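Diltside Stadium: pitch and ticketing notes
April 28, 2025

Dovska completed the drainage survey of the Diltside pitch after the final home match. Standing water was recorded at 3 points along the east touchline. The slit drains there will be recut before reseeding, and the goal areas will be returfed. 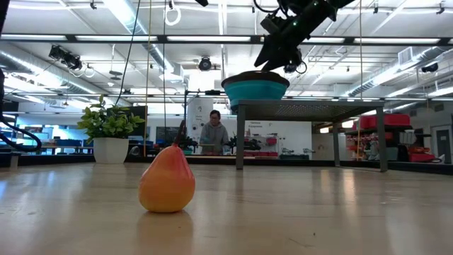 Season ticket renewals stand at 1,322. Holders in rows 32 to 43 of the Shezi Stand must choose new seats, as those rows will be closed for concrete repairs until December. Prices for moved seats stay at the current rate.

The reserve side's home matches transfer to the Zodudari ground while the work is under way. Kickoff times are unchanged. Season tickets remain valid for reserve matches at either ground.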